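Cropping letterbox bars before frames reach the policy

Applies to: Provberg 2, Mirham kitchen scenes
Last checked: 06/10/2020

The Mirham renderer pads every head camera image with black bars at the top and bottom so that it fits a square buffer. If you leave the bars in, the segmentation node spends part of its input on nothing, and the depth projection is wrong unless the vertical offset is also corrected. The steps that follow remove the bars once, at load time.

Before you start, stop the controller. Provberg caches the camera model at launch and will not pick up changes while the arms are live.

1. Open a kitchen scene and let both arms reach a working pose. Save one frame with the viewer's snapshot command.

2. Check the frame by eye. You want a pale worktop running right up to both bars, as the edge finder compares row brightness and does badly against dark surfaces.

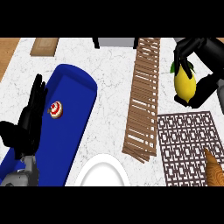

Raw frame from the marble counter scene, bars still in place. Left hand at the blue tray, right hand holding the lemon.

3. Run the edge finder on the saved frame. It prints the first and last rows of real content. Write both down.

4. In the camera file, set crop_top and crop_bottom to those rows. Leave crop_left and crop_right at zero.

5. Subtract crop_top from the vertical principal point (cy). Do not touch the focal lengths - cropping does not change them. If you resize after the crop, scale fx, fy, cx and cy by the same factors as the image.

6. Restart the controller and replay a recorded episode with the overlay on. Projected fingertip markers should sit on the fingertips of both hands. A constant vertical error means that step 5 was missed or applied twice.

Objects that run under a bar, such as the bowl at the bottom of the frame above, stay truncated after the crop. The renderer never drew the rest. Set allow_partial to true in the Aliyu detector config or it will drop them.

Episodes converted with the old Dakholm script may already be cropped. Check the stored image height before running the batch job on a set of 3,000.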